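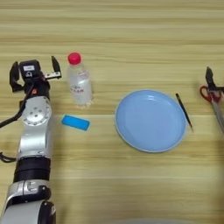

Oil or hard wax for a kitchen table?
Woodworking and Finishing > Finishes

plankton71
Posted May 6, 2020
I have a dining table I need to refinish. The old finish is worn through where people sit and water leaves a mark in under a minute. I've sanded a test patch on the underside up to 155 grit. I'm stuck between Besson table oil and the Drorden hard wax. The table gets used for every meal plus homework. I don't mind redoing it once a year but I don't want to do it every two months. What would you use?

mitre_late
Hard wax. I put Drorden on ours and it still beads water after three years. Two thin coats, buff off everything that doesn't soak in. Most of the complaints you read are from people who put it on too thick and then wonder why it stays tacky.

gluepot
I'd go the other way. Oil wears faster, but when it wears you wipe more on and you're done in an evening. With hard wax, if you get a black ring or a deep scratch you have to blend the repair, and on a light wood it shows.

mitre_late
It doesn't show if you feather the edges. I've spot repaired mine twice.

gluepot
On yours, maybe. I did a customer's ash table and I could see the patch from across the room. Ended up sanding the entire top.

plankton71
What did you sand back to before you recoated? I was planning to stop at 155.

gluepot
I stopped at 150 and that was fine. Go too fine and the oil doesn't get in. Check the can, the makers don't all say the same thing.

shoptowel
Has anyone mentioned water-based poly? I know it isn't popular in here. Junora satin, three coats, light sanding between. It doesn't yellow the wood and you can wipe it down with dish soap. For homework and markers I wouldn't use anything else.

mitre_late
It looks like plastic.

shoptowel
Gloss does. Satin doesn't, or not enough for anyone in my house to care.

gluepot
The problem with poly isn't looks, it's what happens when it fails. It chips and then you're stripping it. Fine for a desk. I wouldn't put it on a table that gets hot dishes.

Reply #477 club
Whatever you pick, do a full sample board first. Same species, same grit, same number of coats. Leave a wet glass on it overnight, then put coffee and mustard on it. I did this with four finishes and the one I had already bought came in last. That was the Tuvo oil, for what it's worth. The mustard never came out.

plankton71
Good idea. I have an offcut from the extension leaf. Is a week long enough to cure before testing?

Reply #477 club
For poly, yes. For oil I'd give it roughly two weeks, longer if the room is cold.

shoptowel
And lay the oily rags out flat outside to dry, or put them in a metal can of water with a lid. Don't leave them balled up in the trash.

plankton71
Will do. Going to try the Besson and the Drorden side by side on the offcut. If neither survives the mustard I'll look at the Junora. I'll post results, probably not before July.

mitre_late
Thin coats.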